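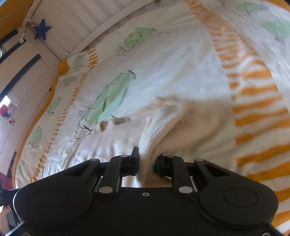

Urcombe House refurbishment and clothing store
Progress report, December

3 comments · 14 shares

Prepared by Gleice Rocha for Gilmar Coutinho, Dedel Fund

Summary

The grant of £3000 was received in full. Spending to the end of the month stands at £1766, leaving £1234. The work covers two things: bedding for the guest rooms, and the sorting of donated clothes so that people staying with us can take what they need on arrival.

Bedding

We had planned to buy plain white sets for every room. After getting prices we went with printed covers from Uçar, as they were cheaper in the quantity we wanted and residents had told us that the plain ones felt like a hospital. The bill came to £1375 including delivery. One set arrived with the wrong size of pillowcase and Uçar has agreed to exchange it.

The covers crease easily. Staff now shake them out and pull them straight by hand when a room is turned round, working from the wall side towards the door. Ironing has been dropped. It took too long and the large covers would not fit on the board.

Clothing

Donations have been coming in steadily since we put the notice up at the Wodomer centre. Sorting is done on the beds in whichever room is free, as the store cupboard has no flat surface big enough. Each item is laid out front side up and the neckline, sleeves and hems are looked over. Anything with a hole or a bad stain goes for rags. Small marks are noted and the item is washed again.

Long-sleeved tops are the most useful items at this time of year and they go out quickly. Pale colours need more checking around the collar. Neck labels are left in, even when crumpled, as residents often ask for the size.
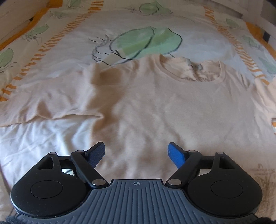
Storage

We bought 20 lidded boxes and some shelf brackets with £391 of the money. The boxes are labelled by size and type. The shelves are up on one side of the cupboard and the other side is waiting for the damp patch to be looked at.

Delays

The second delivery of bedding was put back because the supplier was out of stock. Two rooms are still using the old covers.

Next steps

- Finish the shelving once the wall has been treated.
- Buy a folding table for sorting, so that the beds can be left made up.
- Ask for more men's trousers and children's coats in the next notice.
- Send receipts for the remaining spend with the final report.

We are not asking for any change to the budget at this stage.

Share this · 14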